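Skurkasance Garment Reuse Service
Interim Progress Report to the Lappalainen Fund
Reporting date: 2023-10-15
Prepared by: Iida Nieminen, Service Manager

1. Purpose of this report

This report covers the first half of the grant period. It sets out what the service has received, what has been passed on, and where the work plan has changed. Spending is reported separately on the form supplied by the Fund.

2. Intake and sorting

The service accepted 959 garments during the period, against a target of 878 for the same months. Most came through the two collection points in Sketau. The remainder were brought directly to the sorting room during opening hours.

Each garment is opened out on a covered surface, checked on both sides and assigned to one of four groups: ready to pass on, wash and fold, repair, or textile recycling. At the start of the period, mixed bags were emptied onto the sorting surface all at once. Dark clothing proved difficult to check in this way, as stains and worn seams on black and navy cloth are easily missed when items lie on top of one another. Staff now separate dark garments first and handle them at the end nearest the window.

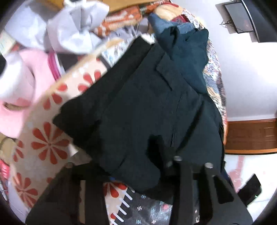
How is a dark garment checked before it is folded?
It is spread out, smoothed from the collar or waistband downward, and looked over along each seam. Pockets and flaps are opened by hand. If the seams hold and no marks are found, it is folded with the sleeves or legs turned in and placed with others of its size.

3. Repair and folding

A total of 287 garments were set aside for repair. Of these, 124 have been completed and returned to stock. The rest are waiting, mainly for replacement zippers, which the supplier has been slow to deliver. We have placed a second order with Flidodo and expect the backlog to be reduced before the end of the grant period — although heavy coats will take longer, as only one of our machines can handle the thickness.

The folding guide promised in the application is finished and in use. It covers shirts, trousers, knitwear and outer clothing. An early version called for every item to be folded to the same width. This left bulky jackets unstable on the shelves, and the guide now allows them to be hung.

4. Changes to the work plan

The second folding table was not purchased. The existing surfaces have been sufficient, and we request permission to move this budget line to shelving. A written request was sent to the Fund in early October.

Evening sorting hours were reduced from two sessions a week to one. Attendance at the second session was low, and the hours have been added to the morning shift.

5. Next steps

The winter intake will begin shortly. Shelf labels will be replaced before then, and the repair group will be given its own storage rack so that unfinished items are no longer kept with clean stock. The next report will include figures for recycled textiles by weight, as the Fund requested in its last letter.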